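Three States, One Shoebox of Receipts

March 7, 2026
Posted by the Lavdale Runner

I ran my first paid race last June, and by paid I mean they paid me. Not a lot! Third in my age group at the Grotcombe trail half got me a check for $998, which is more than running has brought in during my whole life up to now. I bought new shoes and a very large pizza and forgot all about it.

Then I sat down to do my taxes.

So prize money is income. I sort of knew that, the way you know you should floss. What I hadn't thought through is that Grotcombe is across the state line, and the state where you win the money may want to hear from you too. I raced in 3 states last year (Dergate was just a T-shirt and a banana, so no trouble there), and I spent a whole evening reading nonresident filing rules with a bag of pretzels.

The other half of the puzzle was expenses. I added up entry fees, gas, and two motel nights and got some $1492, so my big winning season lost money. But whether you can deduct any of that depends on whether running is a business or a hobby, and I have a day job and run at five in the morning in a Żak headlamp with a cracked strap. I'm calling it a hobby. The prize goes on the return and the motel stays my problem – ouch.

This year I'm keeping a mileage log in the car and an envelope for each race. It took me 10 minutes to set up and I'm already behind on it.

Comments

trailmix_dad: Check if your state gives a credit for tax paid to the other one. Mine does and I missed it two years running.

hillrepeats: You guys are getting bananas?

slowandsteady: Congrats on third! My best finish paid in socks – is that income too?

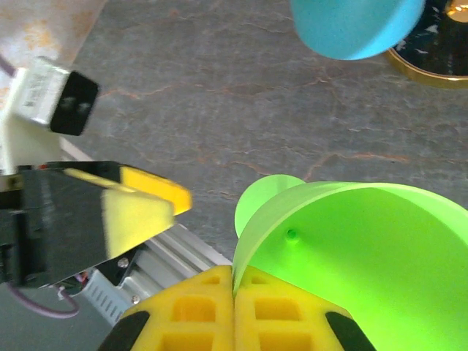 Page last changed: March 2026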